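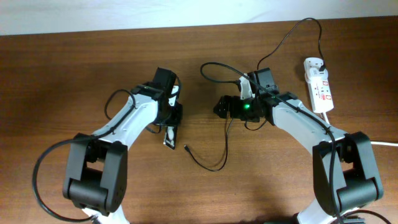
Reserve units need people close to home, says former Darnico commander

Duarte Caldeira spent the last eight years of his army career running the reserve training center at Darnico, and he still drives past it most mornings. The center is due to close in October. Its courses will move to the larger base at Esport, 71 miles down the coast.

Caldeira thinks the move is a mistake, although he says he understands why the defense ministry wants it.

"The buildings are old and the heating bill is terrible," he said. "If you look at a spreadsheet, you close Darnico. I would probably have written the same memo if I had been sitting in the capital."

His objection is to what the longer drive will do to attendance. Reservists in the district train one evening every two weeks and one full weekend every three months. Most of them have jobs, and many work shifts at the port or at the Miettinen sawmill.

"A man finishes at four, eats something and is at Darnico by six," Caldeira said. "With Esport he is getting home after midnight and starting work again at five. He will do that twice. Then he will call in sick, and after a while he will send back his boots."

The ministry says evening sessions will be replaced by longer blocks of training, with pay for lost wages. Caldeira welcomes the pay, which he says reservists were asking for when he joined. He is less sure about the blocks.

"Employers will put up with a weekend. Ask them for 10 days in the middle of the week and it's another conversation. The sawmill has been good about it, but a garage with two mechanics can't lose one of them."

At its peak the Darnico unit had 300 names on its books. Caldeira said the figure was always flattering, because it included people who had moved away and never told anyone. When he tested the call-out system in his second year, 86 people reported within the time allowed.

"That was a bad morning for me," he said. "But it was useful. We went through the list, phoned everyone, took off the ones who were gone. The next test went much better."

He would like to see similar tests made compulsory, with the results given to local councils. Under the current rules a commander can choose whether to hold one.

Caldeira is not in favor of bringing back the draft, an idea that has come up again in parliament this spring. He served alongside conscripts as a young lieutenant and said the quality of their training depended almost entirely on how many sergeants were available.

"You can call up as many 19-year-olds as you like. Who teaches them? We are short of instructors now, for people who want to be there."

A public meeting on the closure will be held at the town hall in Cutatetti on Mon 5 July. Caldeira plans to attend but has not asked to speak.

"I've had my turn," he said. "I'd like to hear from the ones who are still in — they are the people who have to make the drive."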